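From: Maja Zieliński
To: Tokesgate benchtop list
Date: 6 January 2018
Subject: Re: Grorisano two-arm kit, anyone?

Saragih wrote:
> Thinking of the Grorisano kit for our lab. The brochure says
> "pouring out of the box." Is that true, or is it brochure true?

Brochure true. We have it on a 29 day trial. Out of the box you get two arms, 252 screws and a manual that thinks highly of itself. Pouring is a separate download, and the download wants a license key.

The wrist view is the part I'd pay for. Sharp enough to find a bottle with, at least once you turn off the auto contrast. 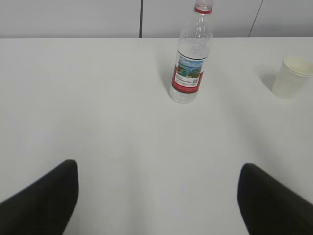 Wrist camera, fingers open, bottle and cup ahead.

Setup took me 31 hours, and most of that was teaching the arms to stay out of each other's way. The Drilby we had before was quicker to set up, but it only had the one arm to argue with. 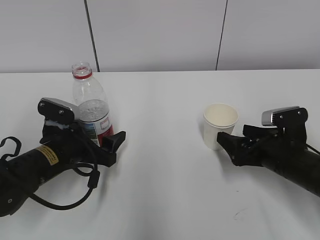 Both arms at the table, bottle on the left, cup on the right.

Cable routing is left to the buyer – bring ties. The side camera mount is decent and hasn't drifted so far.
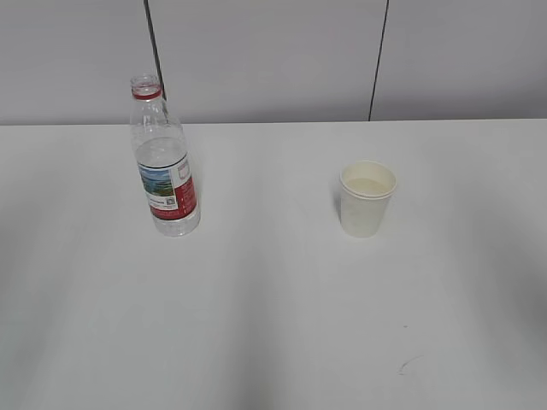

Support answers email politely and then sends you the manual again. If they'd include the license I'd say buy it. As it stands, ask for the trial and keep the carton, it weighs almost 50 pounds packed and they want it back in the original foam.

Maja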